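Ticket 651: Jatness gripper, wrist camera view, fingers not closing evenly
Opened by Mansa Ametepe. Product: Jatness two-finger kit with wrist camera. Status: open 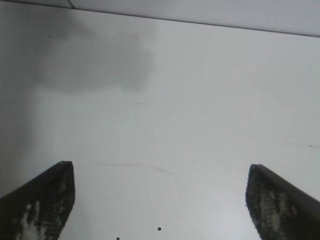
Wrist camera, fingers wide open over the white surface. Pale wear on the front faces of both pads.

Mansa Ametepe, 9:40 am
Hi Clunico folks! Second ticket from me this month, sorry, I promise I do like the kit. We've been running the Jatness since May and up until last week it picked everything I asked it to. Now it drops small flat things. Washers mostly, and those thin plastic shims we use for the Prondov housings. I open, I lower, I close, the app says "grip confirmed" and then the part slides out on the way up. Bigger stuff is fine.

What I've tried so far:
Power cycled the controller (twice, plus once with the wall plug pulled).
Re-ran the finger zeroing from the app. It passed.
Bumped grip force from the default up two notches. Maybe a tiny bit better? I wouldn't swear to it.
Wiped the pads with a damp cloth and let them dry over lunch.

The pads look pretty rough to me, all speckled with grayish white on the front where they used to be plain dark. Is that normal after this many cycles, or am I supposed to be swapping them? The booklet has a whole page on cable routing and not one word on pad life that I could find.

Silvan Eder (Clunico support), 10:25 am
Hi Mansa, thanks for the picture, that helps a lot. Pale patches on the front can be just surface scuffing, or the coating can be going, and I can't tell which from a camera view. Could you run a fingernail across each pad, sideways, and tell me if you feel any grip left? Also please send the cycle count. It's in the app under Tool, then History, way down at the bottom.

One more thing, I see a few dark specks and a soft gray patch at the upper left. Do those stay put in the view when you move the arm?

Mansa Ametepe, 11:10 am
OK so, fingernail test. Left pad: some drag, kind of like a pencil eraser that's been in a drawer too long. Right pad: smooth in the middle, drag near the tip. So they're different, which I hadn't noticed at all!

Cycle count says 562. That seems low for us, but we did reset the controller when Junhao moved the arm over to the other bench, so it might have started over. I'll ask him.

On the specks, I jogged the arm sideways and they slid along with the surface, so they're on the surface and the lens is fine. The gray patch I'm pretty sure is a shadow. It changed shape when I leaned back. There's a faint curved scratch on there too, just past the fingertips, and I have no idea how old that one is.

Silvan Eder (Clunico support), 11:45 am
Great, then we can leave the camera out of it. Uneven drag between the two pads would fit what you're seeing. "Grip confirmed" only means the motor hit its force target, so a thin part can pass that check and still slip. Please put the force back to default for now, the extra notches will wear the pads faster. I'm sending a replacement set, part 7 on the spares sheet. Torque the screws by hand only, and run the zeroing again with the new pads on.

Mansa Ametepe, 1:30 pm
Force is back to default. Junhao Fu says yes, the counter went to zero when he moved it, and he thinks there were "a couple thousand" before that, which he did not write down anywhere. So please ignore my 562.

Can I flip the old pads around in the meantime? I have an order of shims to get through and the tips feel better than the middles.

Silvan Eder (Clunico support), 2:05 pm
Please don't flip them, the back face isn't coated and the screw holes are countersunk on one side. What you can do is offset your pick point so the part sits closer to the tips. Try 3 mm in the tool offset screen, and slow the lift down. I'd also keep the old set when you take it off, Chenxi Pan on our hardware side would like to look at the right one.

Mansa Ametepe, 3:50 pm
The offset helps! Almost every shim made it over on the last batch, and the couple that fell did it right at the start of the lift. Good enough to limp along with until the pads get here. I'll mail the old ones back to Chenxi in the same box.

Could you leave this open until I've run the new set for a day? If they come by Friday I'll report back then. And please pass it on to whoever does the booklet that pad life needs a line in there somewhere, even just the fingernail thing.

Silvan Eder (Clunico support), 4:15 pm
Leaving it open. Booklet request forwarded to Nivaldo Arruda. Tracking number to follow by email.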